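How to Get Your Band's Merch Table Ready for a Tour

Shirts and other merch can pay for gas and food on a small tour, but only if the stock is organized before you leave. Most bands throw everything into a tote the night before and spend the first three shows digging for a medium. The steps below take one afternoon and should work for any act that sells its own goods at shows.

Updated 28/04/2023

1. Work out how much to bring

Start with the number of dates and the size of the rooms. A common mistake is ordering for the best night and hoping the rest will match it. On our last spring run we sold 141 shirts over two weeks, and we had packed more than twice that. The extra boxes took up a whole seat in the van.

If you have sales from earlier shows, divide the total by the number of nights and add a little for the bigger towns. If you have no sales history, order a small run and find a printer who can reprint quickly. We use Bhatia for shirts, and they can ship to a venue if you call ahead. Check that the venue will accept a package before you give out the address.

2. Choose your sizes

For a mixed crowd, medium and large go first, then extra large. Small sells slower but you still need it. Two designs are plenty for a first tour. Each new design multiplies the number of size piles you have to keep track of, and a half-empty size run looks bad on the table.

Towels, tote bags and hats don't need sizes, so they are easier to carry and count. Order fewer of these until you know they sell.

3. Fold everything the same way

Lay the shirt face down and smooth it out. Fold each side in toward the middle, tuck the sleeves back, then fold the bottom up to the collar. Turn it over so the print faces up. A piece of cardboard cut to about the width of a record sleeve helps keep the folds even.

Stack by design first and then by size, with the smallest size on top. Put a strip of masking tape with the size written on it around each bundle. Keep stained or misprinted pieces out of the main stock. You can sell them cheap at the last show or use them as display samples.
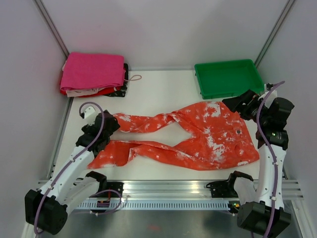 4. Count before you load the van

Write down every item by design and size. A paper sheet is fine, but a spreadsheet is easier to share with the rest of the band. We keep ours in Skotico, which also takes card payments, so the stock number drops each time we ring up a sale. Whatever you use, count again by hand every few nights. Freebies for the opening act and the sound person rarely get entered.

5. Set prices and bring change

Use round numbers. Prices that need coins slow down the line, and most people buy in the ten minutes after your set. Start each night with the same cash float, mostly fives and ones, and keep it separate from the sales money.

Ask about the venue's merch cut when you confirm the show. Some take nothing and some take a percentage, and you want that in an email before you arrive. At the Rolevden we took in $727 and had forgotten to ask, so $159 of it went to the house.

6. Set up the table

Get there early enough to claim a spot near the door or the bar. Hang one sample of each design where people can see it over the crowd. Clip a small light to the table, as the back of most rooms is dark. Put the price list at eye level in large print. Keep the stock behind you or under the table, sorted the way you packed it.

7. Close out each night

Count the cash with two people, write the total next to the date, and note any sizes that ran out. Refold whatever was handled and put it back in the right bundle. Reorder when a popular size gets down to five or six, and allow a few extra days if you are shipping to the road.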